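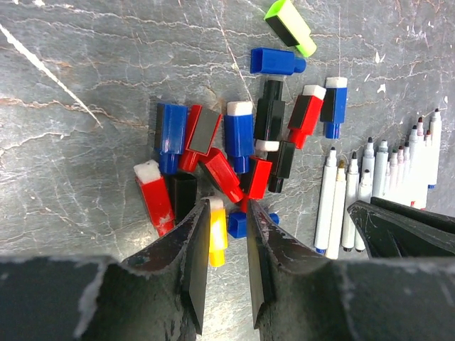 4. Sorting the markers and eraser blocks

Applies to all whiteboard kits kept at Lulgate. Revised September 12, 2022 by Golshifteh Abbasi.

4.1 Tip everything out on the tabletop. Keep the markers in a row to one side and let the eraser blocks sit in a heap. The blocks are small, with a felt pad at one end and a peg at the other.

4.2 Check the felt on each block. Some pads are white and some are black. The Wulline leaflet says a pad is good for 200 wipes. I have my doubts – go by the state of the felt.

4.3 Uncap each marker and draw a short line on scrap paper. If the line is faint, bin the marker. Storing it upside down overnight is meant to revive it, and in my experience it buys you one more meeting.
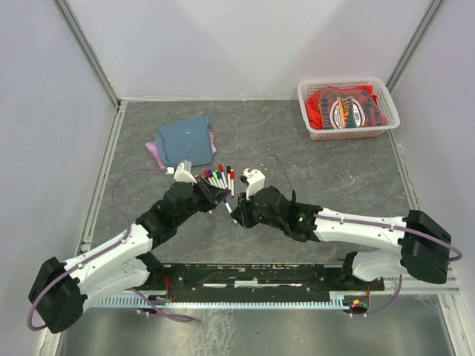
4.4 Sort the good markers by cap colour: red, blue, green, black, purple. The barrels are all white, so a marker wearing the wrong cap will fool you until you write with it.

Caution: Do not use spray cleaner on the felt, whatever the bottle promises.

Note: Fold cloths before putting them back. Harpreet Ouellet believes a cloth does the job better than any eraser block, and on an old board that may be so. On the Hegyi boards we saw no difference.

4.5 Pack no more than 10 markers to a pouch. The pouch is sold as holding more – try closing it.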